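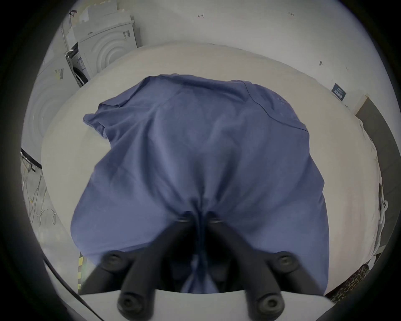 Can I paint over pine knots without any sealing, if the paint is thick enough?

Thick paint only delays the stain. The resin and the brown colour of the knot go through chalk paint after some weeks, and more coats do not stop them. Seal the knots first with shellac, then paint.

Laler Furniture List, message 1719
Subject: Re: Yellow spots on the white chest of drawers
From: Zakhar Dmytriv
To: the list

Dear Laurențiu, dear all,

Thank you for your letter. I put the short reply at the top for the people who read only the first lines, and now I write the long one. I had the same trouble two years ago with a chest which I bought in Tudose, so I can tell you what I did, also the wrong things.

Laurențiu Anghel wrote:
> I have painted an old pine chest with 6 drawers in Hullow white,
> three coats, with light sanding between them. It was lovely until
> August. Now there are yellow-brown spots on the top and on two of
> the drawer fronts. I washed one spot with soap and it went paler,
> but on Sunday it was back. Must I strip everything? My wife would
> like to have her chest back in the bedroom, and I would like to
> have my garage.
>
> Also, the man in the paint shop told me to use ordinary wood
> primer and paint again. Is he right?

To your first question: you don't have to strip everything. If the paint holds well, you can leave it and work on top of it. Press a piece of strong tape on the paint near a spot and pull it off quickly. When the paint stays on the wood, it is good enough to be covered. When it comes off with the tape, I am sorry, then you must scrape that part.

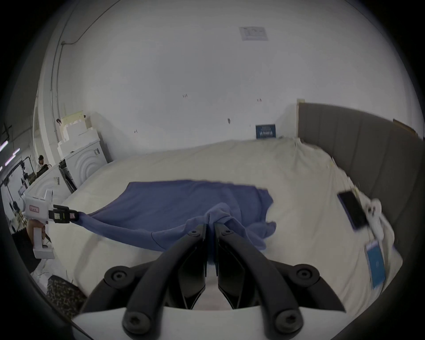
After the tape test, look at the spots with your fingers and not only with your eyes. There are two kinds. If the spot is flat and smooth, it is only colour coming through, and shellac will hold it. If it is a little raised or sticky, there is resin under the paint, and you must take it out before you do anything else. On my chest I had 13 knots in the top and five of them were sticky.

For the sticky ones I scraped the paint from the knot with an old chisel held almost upright. Then I warmed the place with a hair dryer, wiped the resin with a cloth and methylated spirit, and waited until the next day. Two of them gave more resin in the night, so I did it again. Please keep the spirit far away from the dryer, and let the wood get cold between the two steps. Open the window also.

About the man in the shop, I would not like to say a bad word about him, but ordinary water-based primer did not help me. I tried it first. The water in the primer seemed to pull the colour up even faster, and in the morning there were brown rings in fresh white primer.

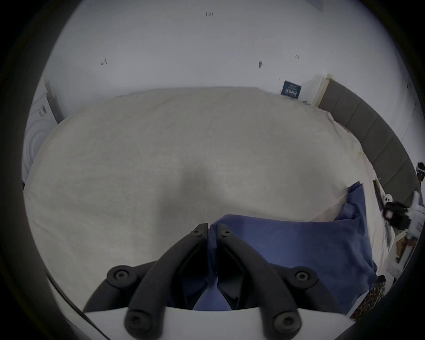 Reading time: 4 minutes

What worked for me is Sallunel, the white one, which is a shellac primer. Lucian Avram recommended it on this list and I am still grateful to him. It smells strongly and it is thin like milk, so it runs on the drawer fronts if you put too much on the brush. I took the drawers out and laid them on their backs, with the fronts up, and after this I had no more runs.

The order was like this:

Wash the whole chest with warm water and a little sugar soap, rinse, leave overnight.
Sand with fine paper, only so much that the shine goes away.
Put Sallunel on the spots alone, a little wider than the spot.
Wait 35 minutes, then put a second coat on the same places.
When this is hard, put one thin coat on the whole top and on all the fronts.
Leave it for a day, then paint in white as before.

I know that many people do only the spots and stop there. Khoa Trình wrote some time ago that he did so with a bedside table and could see every patch when the lamp was on, as the paint dries differently over the shellac. With a whole coat the surface is the same everywhere.

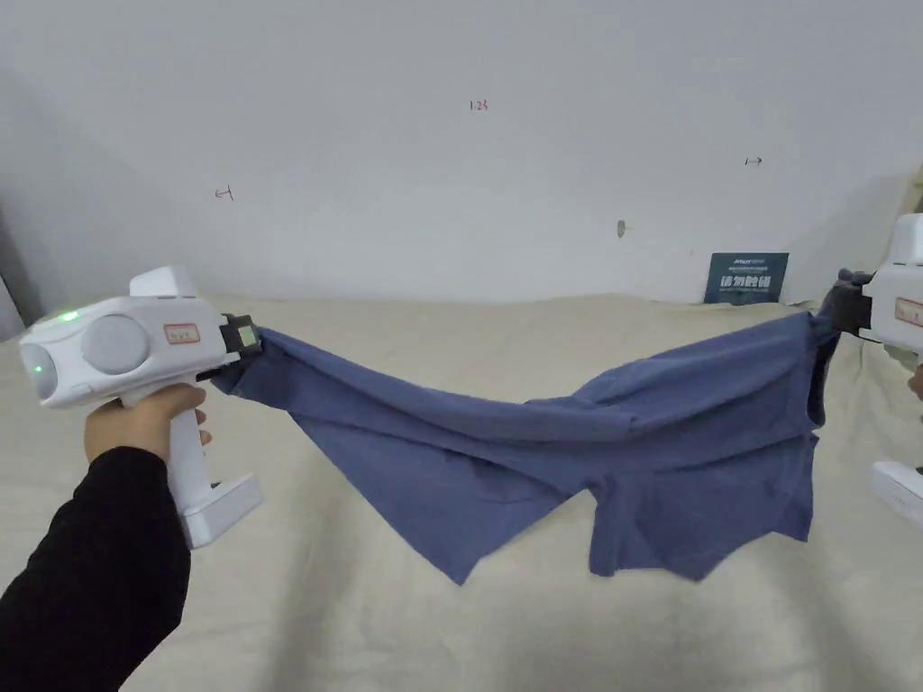

Blue short-sleeved shirt held between two white grippers.

For cleaning the brush you need methylated spirit, water will do nothing. I used a cheap brush and threw it away.

One thing I can't answer. Napaporn Kamolrat asked me privately if the same primer is good under a clear wax on bare wood. The white one of course is not, it is white. For the transparent kind I have no experience, and I would be glad if somebody who has used it could write to the list.

Laurențiu, if you have wax on your paint, please tell us before you begin. Wax has to be removed first with white spirit, and this changes the washing step. You did not mention it in your letter.

With kind regards to you and your wife,
Zakhar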